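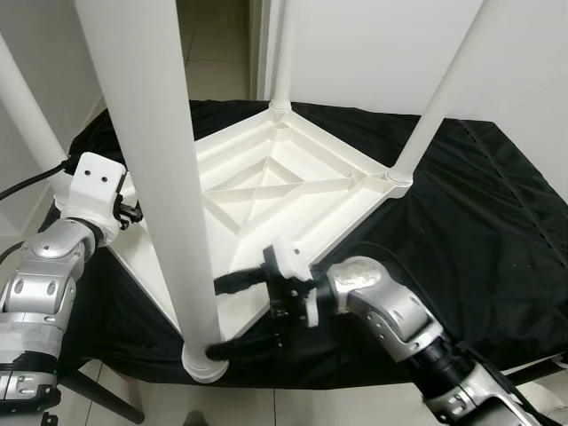 Mekesov Opens Its Stool Repair Days to Everyone, Starting This Month

HERNAU, Sunday, June 16, 2019. I'm Darcy Halliday, I run the workshop at Mekesov, and I get to write this one myself because our usual press person is on vacation (hi, Liam!). So bear with me, it's going to sound a lot like me talking.

The news first. Our stool repair days, which we tried out in May with a small group of neighbors, are now open to anybody in Hernau who has a plastic stool with a wobble. You bring it in, we flip it over, and we work out together whether it needs a new foot cap, a tighter leg or a decent scrub. The session is free. Replacement caps cost $2 each and you can take spares home.

I've been fixing seats for 18 years and I still start every single one the same way, upside down on a table with a black cloth over it. A white stool on a black cloth is so much easier to read! You see the ribs under the seat, the diagonal struts where they come together near the middle, and the corners where the legs join, and those corners are where I look first. I run a thumb around each one, then along the ribs. Hairline cracks like to hide in there, and so does an amazing amount of pancake batter.

Then come the feet. A worn cap on one leg is enough to make the whole thing rock, and people will put up with that for years, folding bits of cardboard under it, when the swap takes less time than making toast. If the seat itself is cracked right through, I'll tell you so and we won't patch it. I don't want anyone standing on a glued stool to reach the top shelf.

"My mother's kitchen stool had been wobbling since I was in school," said Ileana Lungu, who came to the May tryout. "I carried it home on the bus and sat on it the whole way."

We fixed 26 stools in May, and Emilian Hodoroagă, who cuts our cloths and keeps the parts drawers in order, has now stocked 1,342 foot caps in the common tube sizes. If yours is an odd size, bring the old cap along even if it's split. Sebastian Preda at Preveo, our parts supplier, has been great about tracking down the weird ones and I owe him a lot of coffee.

A few practical bits. Wipe the stool down before you come, please. Two stools per household, so the line keeps moving. Kids are welcome and usually better than the grown-ups at spotting cracks.

Our workshop is on Grecu Street, through the green door beside the bakery. Reporters who'd like to stop by should ask for me at the front desk, and yes, you can bring a stool too.

Press contact: Darcy Halliday, Mekesov workshop, Grecu Street, Hernau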